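Unit 6: Laying Out a Sampling Grid

Course handout, Soil Survey Methods. Prepared by Isamu Honda.
35 shares

A grid survey assigns one sample to each cell of a regular layout. The spacing is set before anyone goes to the field, and it depends on the size of the smallest patch the survey must be able to find. If the patch is narrower than the spacing, it can fall between two sample points and leave no trace in the data.

Spacing is usually given as the distance between neighboring lines. For a square grid the two directions are equal. For a rectangular grid the shorter spacing runs across the slope, where soil properties tend to change faster.
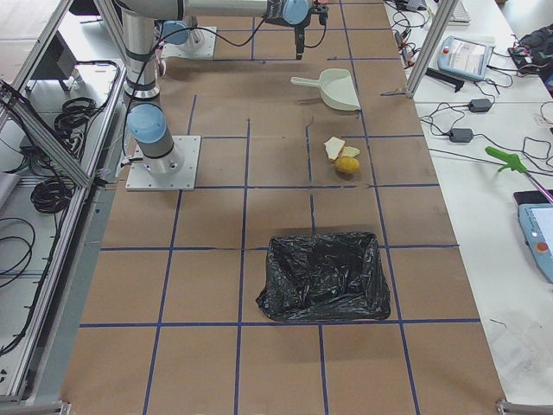 The starting corner should be chosen at random. A grid that starts at a fence corner will often line up with old plow rows or drain lines, and the samples then repeat the same position within each row. This is called periodic bias. It can't be corrected after the samples have been pooled. Rotating the grid a few degrees from the field boundary reduces the risk but does not remove it.

Centered and offset sampling

In centered sampling, the core is taken at the middle of each cell. In offset sampling, a random position is drawn for each cell separately. Offset sampling takes longer to stake out. It gives a wider range of distances between pairs of points, which helps when a variogram is to be fitted later. The Orklow survey used centered points in the first season and offset points in the second, and the two data sets were kept separate.

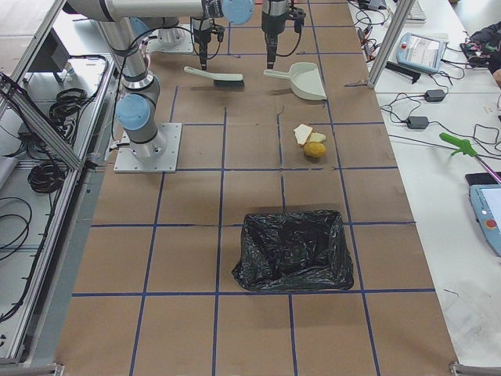
Word count: 444

Edge cells are a common source of error. A cell cut by the field boundary has less area than a full cell, so its value must be weighted by area when the field mean is computed. Leaving edge cells out is acceptable only if the report says so. At Wovbridge the north edge was left out and the mean for potassium came out too high, as the edge soil was thinner.

Labels carry the row letter first, then the column number, then the depth code. Do not renumber when a point is abandoned. Enter the point as missing and go on to the next. The Wovbridge file has 133 points on the plan, and the missing ones still hold their labels.

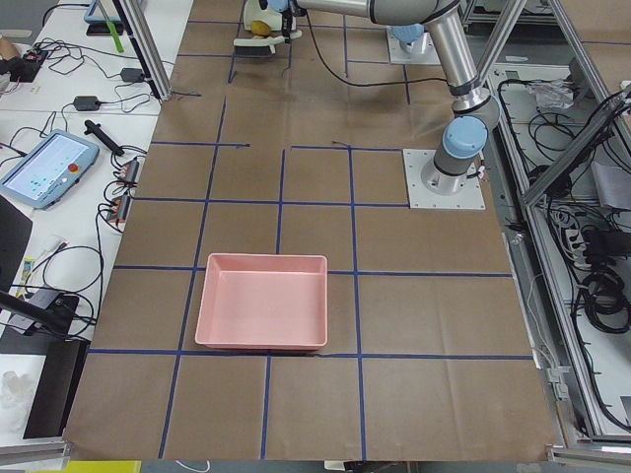
Fig. 3. Paper-covered table with blue tape grid and empty pink bin.

Bulk samples are mixed within a cell, never between cells. Air-dry before sieving. Record the tool used for each core, as auger and tube samples differ in how much topsoil falls into the hole.

Reading: Schwerdtfeger, course notes on spatial sampling, section on nested grids. The nested design is covered in Unit 7 and will be needed for the August field week.

Comments (3)

tkl_soils
Is the area weight applied before or after the log transform?

Isamu Honda
After. Transform the cell values, then weight. Back-transform the mean last.

M. Orr
The Orklow file on the course page has over 444 rows. Are both seasons in there? I can't find a season column.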